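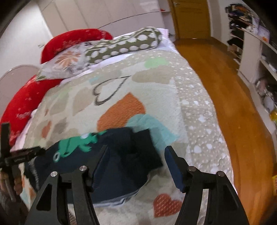
Plush patterned blanket in cream, beige and taupe, with a dark navy garment spread on top.

Plosteo bells are a series of small porcelain table bells made by the Havoslow pottery and sold mainly as gifts and collectibles. Each bell takes the form of a standing figure whose skirt or coat serves as the body of the bell. The clapper hangs inside on a short wire. Collectors usually list 162 figures in the main series, though the pottery's own order books give 168, a total that includes six color changes with separate stock numbers.

Origin and name

The series was started by Hamisi Makori, a mold maker who had worked on tableware at Havoslow before moving to the figure shop. His first bell was a woman carrying a basket of bread, adapted from a saltcellar that had sold poorly. The name Plosteo was taken from the street behind the kilns and was at first used only on the cartons. It began to appear on the bells themselves after shopkeepers asked for a name they could put on their shelves.

Makori modeled most of the early figures. Erick Lema took over the work later and introduced the occupational group, which includes the baker, the letter carrier, the beekeeper and the two versions of the ferryman.

Manufacture

The bells were slip-cast in two-part molds, with arms and hats cast separately and joined before the first firing. Painting was done by hand over the glaze. The insides were left white. Early clappers are wooden beads, while later ones are glazed porcelain and give a sharper tone. A bell with a metal clapper has almost always been repaired.

Most figures stand between 4 and 5 inches tall. A smaller group, known as the Humow size, was made for a single Christmas season and sold in boxed pairs. Humow bells weigh very little and the handles break easily, so complete pairs are uncommon.

Marks

Three marks are recorded. The first is a plain H pressed into the clay inside the rim. The second is the word Havoslow in blue script under the glaze. The third adds Plosteo below the script, along with a painter's initial. Mark 2 is the one most often copied, and on copies the script tends to be gray and slightly blurred. Paper labels were used on export pieces but few remain.

Collecting

Interest in the bells grew after the dealer Omerović issued a price list with line drawings of every figure then known. The list was printed in an edition of 300 and is now collected in its own right. Its numbering is still used by most sellers — often written as O. followed by the figure number — even though it leaves out the Humow size.

Condition has a strong effect on price. Chips to the rim are the most common fault, followed by reglued arms and worn gilding on hats. The beekeeper is the hardest of the standard figures to find with its veil intact. The bread seller, which stayed in production longest, is the most common.

See also

Figural bells
Half-dolls
Porcelain marks
Slip casting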